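Search this site Search Enter keywords

Plomarach bench notes: paper transfer, left arm

Saturday, July 29, 2023 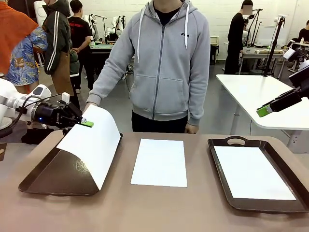 Goal for the session was a cleaner pick on the first sheet. The last build closed the fingers flat over the middle of the page and dragged it, so Kai-wen rewrote the approach to come in at the edge with the wrist pitched down. Grip force is now a fixed value in the config and no longer scales with finger travel. With the edge pinch the sheet comes up in an arch over the left tray, and the height of that arch is what we need to control before release. Too high and the trailing half slides; too low and it catches on the tray rim. The right arm stays parked clear of the table until the left has let go.

Settings as run:
Gripper force 65 (controller units, not newtons)
Approach speed 160 mm/s, dropping at the pre-grasp waypoint
Wrist pitch offset 2 degrees from the May calibration

Force at 82 creased the sheet at the pinch point. Went back to 65 and left it. Shahzad wants to try something between the two but I would sooner fix the approach height first. Changing both at once is how we lost an afternoon in May.

Paper: standard white copy stock, same ream as before. Sheets straight from the ream cling in pairs. Fan them before loading. A double pick does not trip the width check because the threshold is coarser than the thickness of a second sheet. Logged as an open issue under Ludau.

Trays: the rim height in the model was wrong. Chun-yin measured it again with the calipers and updated the collision geometry. The planner had been clipping the corner of the rim on the return path. Anyone running the old scene file should pull before Monday. The colour profile for the tray mask was not touched.

Cable on the left wrist still needs a proper clip. It has enough slack for this motion but will foul if joint 6 goes past its current soft limit. Do not raise the limit until the clip is on. Remedios has the printer booked.

Club demo order, per Kam-wah: pick, fold over, release, arm home, then the right-hand tray. No voice prompt. Operator keeps the e-stop within reach the whole time.

To do
- approach height sweep, force held at 65
- tighten width threshold, retest with two sheets on purpose
- print cable clip
- rename the log folders, half are still under Yip

Did not get to the Clorulard gripper pads.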